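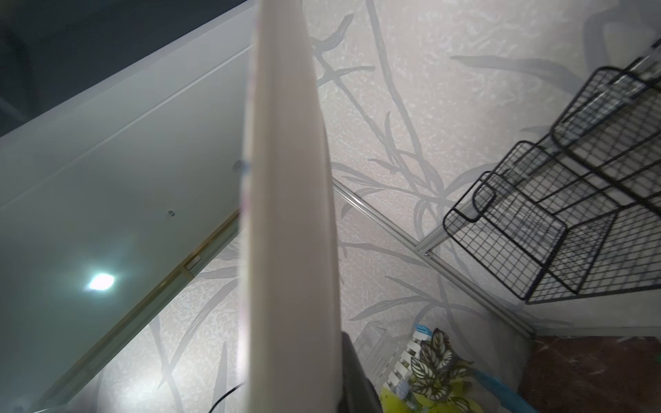
Corinne Dask, Reviews and Workshop Notes
12/09/2022

Dandoter two-arm bench kit: gallery and first impressions

The view from the wrist takes some getting used to. Most of it is gripper finger, long and pale and right in your face, with the booth wall going past at an angle behind it: leaf wallpaper, a black wire rack, a bit of metal rail. I spent my first evening with the kit just driving the arm around and watching that picture, and I had a ball.

I've had the Dandoter kit on loan for ten days now, set up in a booth at the Lotberg workshop. It's a pair of small arms on a shared rail, with a camera at each wrist and a fixed camera for the wider view. Lotberg lets you book bench time with the kit already bolted down, or you can rent the whole thing and put it together at your own place. I tried the first way and then took everything apart so I could try the second (and got two skinned knuckles for it). Setup from a bare rail to both arms answering took me 39 minutes, with the printed guide open and one trip back to the toolbox for a smaller hex key.

What I like most is how little it asks of you before something moves. Plug in, run the homing routine, hold the lead handle, and the arm follows your hand. There's a tiny lag, and after a while you stop noticing. The handles are light, the grip trigger has a nice long pull, and you can feel the point where the fingers meet something soft. Cloth is a joy! I went in expecting to stick to blocks and cups and ended up folding and dragging towels most of the week, which is a much better test of the fingers anyway.

On the fingers: they're smooth and rounded and they widen out, so they slide under an edge of fabric nicely if you come in low. Come in from straight above and you tend to push the cloth flat and get nothing. Thin plastic things are trickier. I got on better with those once I slowed the wrist down in the settings, two clicks below the default.

The wrist cameras sit close in, so the finger is always going to be big and a little soft in the picture. I thought that would bother me. For the last few inches of a reach it's exactly what you want, and for everything before that you look at the wide view. I kept the two side by side on the monitor and flicked my eyes back and forth like driving with a mirror. Shiny surfaces can throw a bright spot into the wrist view, and the booth has a glossy white panel that does just that. The exposure slider helps. I'd love a preset button for it.
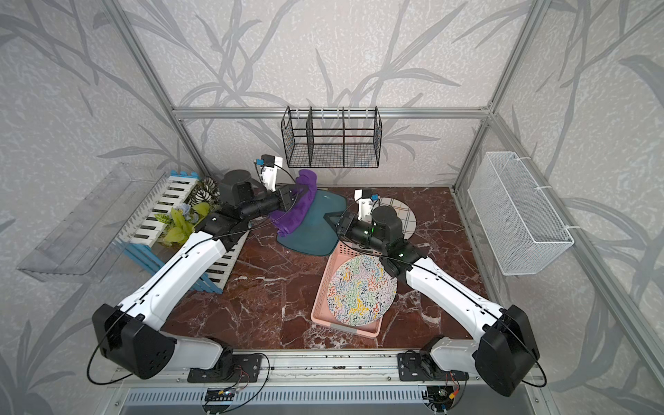 Both arms at the table: the left gripper on the purple towel, the right one over the pink tray.

I love this wide view because you get the whole rail setup at once. Both bases sit right along the near edge of the table, one at each side, so the arms reach away from you and the middle is shared ground. Towel work wants that middle. The squiggly round board in the pink tray is great fun for reaching practice too, as there's so much going on in the pattern that you really have to watch where the gripper is.

The booth itself comes from Skiltwood. It's a metal frame with panels, and theirs were the ones with the big pale leaves. You can hang things off it, which I didn't think I'd care about and now use all the time. Wire baskets on the walls and the back crossbar give you places to reach up and sideways as well as down. A flat table gets old quickly. The piano-key fence rack and its artificial plants made me smile every time I sat down, and reaching past the leaves is good practice too.

A few smaller notes from the week:

Noise is low. A soft whine when both arms move fast, otherwise less than my desk fan.

Cables are the weak spot. The one along each arm is fine if you clip it properly and annoying if you don't. I ended up adding a clip near the elbow.

The recording software is called Major, and it's plain and quick. Press a pedal to start, press it again to stop, and every take lands in a dated folder. My folder stands at 1,326 takes, plenty of them terrible, and it hasn't dropped one yet.

The homing routine wants a clear path. Move your props to the back before you run it.

The manual is good on hardware and thin on software. The page on matching up the camera clocks needs a diagram badly.

Would I keep one? Yes, if I had the table for it. Lotberg's bench booking is the easier way in, and two hours is enough to get a feel for the handles and try some cloth. Ask for the slower wrist setting and bring a towel of your own. I'm back there in February to try the softer finger pads, and I'll add pictures to this page when I have them.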